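Kirkstead Edge Joining Strip, KJ Series
For butt joints between tabletop panels
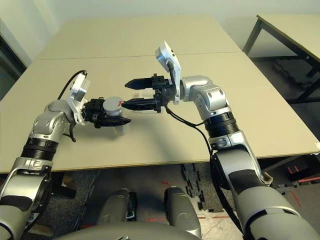
Catalog Vol. 4, page 55

Product summary

The KJ Series is a two-part aluminum strip used to join tabletop panels edge to edge without glue. One half is screwed into a groove in the first panel, the other half into a matching groove in the second. The halves slide together along their length and are drawn tight by a cam at one end. The joint can be released and remade with the same hardware.

The strip is sold for benches, layout tables, sewing and cutting tables, and conference tops that have to be moved through a standard doorway. It is not a structural beam. Panels must be supported by a frame or by legs on both sides of the joint.

Models

KJ-S. Standard strip, 600 mm long, cam at the right end. For panels 18 mm to 25 mm thick.

KJ-L. Same profile and length, cam at the left end. Order one KJ-S and one KJ-L where the joint is longer than a single strip and both ends of the table can be reached.

KJ-H. Deep profile for panels 28 mm to 40 mm thick. Uses a longer cam and a different groove depth. KJ-H halves do not mate with KJ-S or KJ-L halves.

All models come in clear anodized finish. Black anodized is made to order and cannot be returned.

Material and finish

Profile: extruded aluminum, 6063-T5
Cam body: zinc die casting
Cam pin: hardened steel, zinc plated
End stop: molded nylon, gray
Screws: flat head wood screws, steel, zinc plated, 13 per half

Fit

The groove is cut on a router table or with a slot cutter. Groove width is 9.5 mm for all models. Depth is 11 mm for KJ-S and KJ-L and 16 mm for KJ-H. Width tolerance is plus 0.2 mm, minus nothing. A groove that is too narrow will spread the face veneer when the strip is driven in. A groove that is too wide lets the strip tilt, and the panel faces will not line up.

Measure groove height from the top face of each panel, never from the bottom. Sheet goods from different batches vary in thickness, and the variation should be left on the underside.

Both panel edges must be straight to within 0.3 mm over the length of the strip. The cam will close a bowed edge by a small amount, but the load goes into the end screws and these will work loose in particleboard. Plane or recut the edge before fitting.

Installation

1. Cut both grooves. Clear dust from the corners with a stiff brush.
2. Press the receiving half into the first panel until the flange is flush with the panel edge. Start from the middle and work outward with a rubber mallet.
3. Drill pilot holes, 2.5 mm in softwood and particleboard, 3 mm in hardwood.
4. Drive the screws by hand or with the clutch on its lowest setting. Stop when the head seats. Stripped holes in particleboard should be filled and redrilled.
5. Fit the sliding half to the second panel in the same way. Check that the arrow on the flange points toward the cam end.
6. Set both panels on the frame with the halves offset by one hand width. Slide the second panel along until the end stop touches.
7. Turn the cam a half turn clockwise with a 4 mm hex key. Do not use a power driver on the cam.

Fasten the panels to the frame after the cam is closed. If the panels are fastened first, the cam cannot pull them together.

Seam appearance

A closed joint leaves a visible line. With square edges the line is a hairline on dark laminate and somewhat more noticeable on light colors. A small chamfer on both edges makes the line wider but hides slight differences in height, and we suggest it for painted tops and for tables that are taken apart often. Square edges are better where paper or fabric is cut across the joint.

Solid wood panels move with the seasons. Where the grain runs parallel to the joint, allow for movement at the outer edges of the table and keep the frame screws nearest the joint tight. Where the grain runs across the joint, use slotted holes in the strip (suffix -V, made to order).

Load

The strip keeps two faces level under normal bench use. Tested with a 55 kg static load placed directly over the joint, frame rails 300 mm to either side, 18 mm birch plywood, the height difference between faces stayed under 0.2 mm. Results in particleboard and MDF are lower and depend on the density of the board. Do not place a vise, an arbor press or similar equipment within 150 mm of the joint unless there is a cross rail directly underneath.

Care

Wipe the open halves with a dry cloth before reassembly. Grit in the channel is the usual cause of a strip that will not slide. A little paraffin wax may be rubbed along the sliding half. Oil and silicone spray should be kept off the profile, as both will creep into the panel edge and spoil later finishing.

Cams that turn freely without tightening are worn or have been fitted backward. Replacement cams are sold in pairs.

Compatibility

KJ-S and KJ-L fit the groove cut for the older Pruda PJ strip, but the halves will not mate with Pruda halves. Replace both sides. The Urov clip system uses a wider groove, which must be filled and recut. Petrenko leveling feet and cross rails can be used under any KJ joint. With the Petrenko low rail, check that the hex key can still reach the cam from below.

Ordering

KJ-S-600 Standard strip, right cam, one pair of halves
KJ-L-600 Standard strip, left cam, one pair of halves
KJ-H-600 Deep strip, right cam, one pair of halves
KJ-CAM-2 Replacement cams for KJ-S and KJ-L, two
KJ-CAMH-2 Replacement cams for KJ-H, two
KJ-STOP Nylon end stop, single
KJ-SCR Screw pack, enough for one pair of halves

Screws, cam and end stop are included with each pair. Hex key is not included.

Strips may be shortened with a fine-tooth blade for nonferrous metal. Cut from the end opposite the cam and deburr both channels. Do not shorten below 200 mm. Cut strips cannot be returned.

Orders for black anodized finish and for slotted strips close at the start of December and reopen after the plant shutdown. Stock items ship the same day if the order is received by 1 p.m.

Groove drawings and a drilling template at full scale are supplied on request. Technical questions on panel materials not listed on this page: Mervin Boychuk, Applications, Kirkstead.

See also: KJ Series slot cutters, page 57. Frame rails and corner brackets, page 61.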